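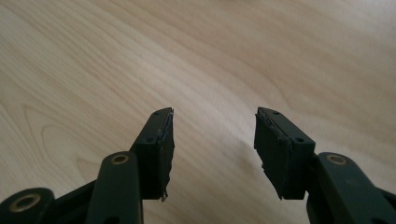
What is changing with the Gretwood worktable?
The table now comes with a pale wood top, and it goes on sale in February through Quartey stores and by direct order from Gretwood.

Gretwood makes tables for workshops, classrooms and small assembly rooms. Until now the line came only in gray and white tops. Customers told the company that small parts were hard to see on gray and that white tops were tiring to look at through a full shift. The new finish, called Wasine, is a light tone with a matte coat and a visible grain.

The coat was tested at the Gretwood shop over 2000 wipe-downs with a damp cloth and plain soap. After the test the finish showed no change in color. It can still pick up glare under a strong lamp, so the company suggests placing lamps to the side of the table – never straight over the middle. 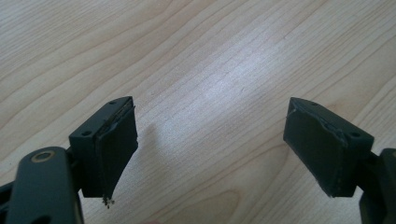
Sizes and Orders

The Wasine top is sold in 2 sizes. Both fit the legs and frames Gretwood already sells, and owners of an older table can order the top alone. Swapping a top takes one person with a hex key and a helper to lift. The screws are in the box.

Tops ship flat from the Zerkine warehouse. Schools and training centers that order 10 or more tables will get free delivery, and their orders go out on Mondays. The first run is 104 tops, with a second run planned once those are sold.

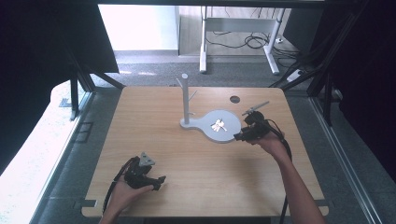

A care sheet comes with every top. It asks owners to wipe up spills the same day, to keep solvents off the surface and to put a mat under anything heavy that gets dragged. Light scratches can be touched up with the Wasine repair stick, sold separately.

Stores can ask for finish samples now through their usual Quartey sales desk. Each sample is cut from a full top and carries the same coat – please return it after use.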